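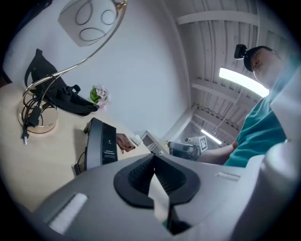

Search this site Enter keywords Go

FOR IMMEDIATE RELEASE

Grornex Opens Its Brerside Desk Room to the Public and Brings Back the Oyewole Lamp

BRERSIDE – I've been wanting to write this one for months, so forgive me if I go on a bit! Starting this Sunday, the desk room at our Brerside building is open to anybody who wants to come in, sit down and try our desks and lamps before buying one.

I'm Morenike Etim, and I look after the home office range at Grornex. Up to now you had to pick a desk lamp from a web page, and a lamp is a hard thing to judge that way. You want to sit under it (with your own book or your own pile of bills) and see where the light falls.

The one people keep writing to us about is the Oyewole, and yes, it's back. It has the pale, square-ish shade with the dark ovals and circles on it, and the slim gold-toned arm that comes down in one long curve to a round, shiny base. We stopped selling it in March and I got 80 emails. Eighty! Hauwa Wike, who drew the pattern on the shade, has kept it just as it was, and I'm so glad she did.

We've left the room itself pretty plain. The wall is white, and so are the corrugated panels overhead, with the beams showing. We did talk about hiding the beams and swapping out the fluorescent lights, but Ebere Olaniyan, our shop manager, talked me out of it. "Most people work under lights like these at least part of the day," she told me. "Let them see what a desk lamp adds."

There are 12 desks to try, including the new Trundonik, our narrow one for apartments and hallways. Stay as long as you like. Tanko Akpan will be there in the afternoons to help with desk heights and chair fit, and he's very patient (I've tested this myself, more than once).

The first run of the Oyewole is 1,000 lamps. Anyone who emailed us in the spring gets first pick, so check your inbox, and your spam folder too, please! After that it's open to all, in the shop and by mail order.

Doors open at 10 a.m. and we close at 6. You don't need to book unless you're bringing a group. Street parking is free on Sunday, and the number 21 bus stops right outside.

Press contact: Oluwaseun Oyelaran, Grornex, Brerside. Product samples can be loaned to reviewers on request.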